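Research Software Engineer, Robot Perception and Planning
Willcombe Institute, Manipulation Software Group
Full time, fixed term of 30 months
Reference: Luvik 14

The Willcombe Institute wishes to appoint a Research Software Engineer to the Luvik project, which develops planning and control software for robot arms working among small, mixed objects. The project is led by Dr Subbarao Raju and is carried out jointly with our partner group at Perkadlow.

Most of the group's development is done in simulation. Colours, surface patterns and lighting are varied from one run to the next, and the same perception code must cope with all of them before it is released to the laboratory arms.

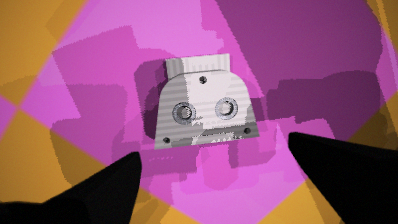 The person appointed will take charge of Ticona, the group's in-house planning library. Ticona receives object poses from the perception module, proposes grasps and returns a path for the arm. It is written in C++ with a Python interface and is at present maintained by Itsuki Sakai, who will remain with the group and will work alongside the new engineer during the first 3 months.

The main duties of the post are as follows.
To maintain and extend the grasp and path planning code, including its tests.
To improve pose estimates for objects that are partly hidden by the arm or the gripper.
To keep the nightly simulation runs in good order – about 200 at present – and to report on failures.
To write clear documentation for colleagues at both sites.
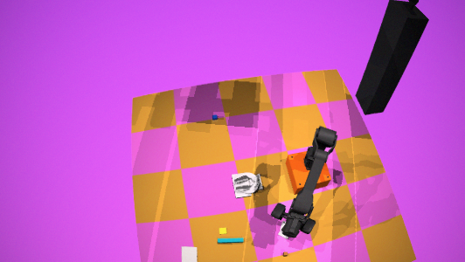 Is previous experience with a physical robot required?
Applicants may come from any software background, provided that they can show sound work in C++ or Python and a good grasp of geometry. Training on the laboratory arms is given after appointment.

Applicants should hold a degree in computing, engineering, mathematics or a related subject, or have equivalent experience at work. Knowledge of motion planning or camera calibration would be an advantage. The post is based at Willcombe, with occasional travel to Perkadlow, and requests for part-time working will be considered.

Applications should consist of a curriculum vitae, a covering letter of no more than two pages and a link to, or a sample of, code written by the applicant. They should be sent to the Personnel Office, quoting the reference given at the head of this notice. Interviews will be held in April and will include a short discussion of the code submitted.

Notice issued 20 Mar 2024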